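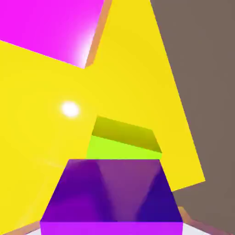
*By Visitación Barrios*

The arm came last. For the first five weeks the Stolluven workshop's robot existed only on a laptop at the end of the bench, where it practiced on plain colored blocks. In the simulator a purple cube is a glossy, faceted patch of violet with a green block behind it, and most of the rest is yellow panel. There is no dust and no sawdust.

Jobs were run overnight. By March the log held 1,101 attempts, and most of the early ones ended with the block pushed off the table. The members changed the lighting, then the friction, then the weight of the blocks. The friction setting made the most difference.

The real arm is built from a Pintér kit with the base replaced. The original was too light, so the members bolted the shoulder to a steel plate left over from a lathe stand. The wiring took 2 evenings and had to be done again after a connector was crimped backward. Total spent on replacement screws: 21 dollars.

The control board is a Fasex, bought used. It runs warm, and it drops its connection if the printer next to it is started. The printer now has its own outlet.

Blocks for the bench are cut from scrap and painted to go with the ones on the screen. Shine is still a problem. Gloss paint confuses the camera, and the next batch will be matte. After that the group wants to try cups.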